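Symonenko Fund: progress report, July
4 min read

Prepared by Radymyr Kushnir, Fusbridge gambling support project

Work in this period centred on the self-exclusion scheme for the casinos at Zutau and Listetti. Both venues now check names at the door against a shared list. Listetti joined in the second month, later than planned, after its reception software had to be replaced.

The list held 722 names when this report was written. Over 200 were added at Zutau, where staff offer the form at the cash desk as well as at reception. Take-up at Listetti is lower and we have asked for the form to be moved.

Staff training is on schedule. We ran 5 sessions for dealers and floor managers, led by Tymofii Shevchuk. Night staff found the afternoon times difficult, so the next session will start at 10 in the morning on a Wednesday, straight after the roster meeting.

We printed 3,000 leaflets. Most have gone to the venues and the rest to GP surgeries. The second print run is on hold until the wording on debt advice is agreed.

Spending is within budget except for translation, which cost more than forecast. We ask to move the unspent travel money to cover it.

Calls to the advice line are logged by subject, and we will send the breakdown with the next claim.

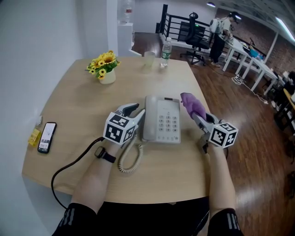 Corded desk telephone with keypad and handset.

Still to do: agree the rule for people who want to come off the list early, and sign the data agreement with Listetti. The draft is with their solicitor.

Contact the Fusbridge office | © Fusbridge | Back to top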